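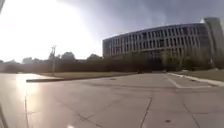

Fig. 1. Test ground, big concrete slabs, sun glare upper left.

Handout 4 — outdoor run of the shop-built rover (Aryee chassis)

Glare first. Left half washes out, light pole and curb lose contrast. Right side under the clouds holds up, building edges are clear. So don't tune the curb finder on one side only. Check both.

Joints between slabs: thin dark lines. Easy to mistake for paint edges if your threshold is low. The white line on the right is the one we want. Start at 200, go up from there.

Lens bends the joints near the corners. Calibrate before you measure anyting.

Build notes, for those who missed the Flollville workshop:
- Ultberg motor board, fuse goes on the battery side
- wheel encoder reads 604 ticks per turn, write it on the lid
- camera mount: retighten after every run — bolts back out
- log to the card, not over wifi

For next time: run script 311 at home on the bench, wheels off the ground. Bring the log and your theshold value.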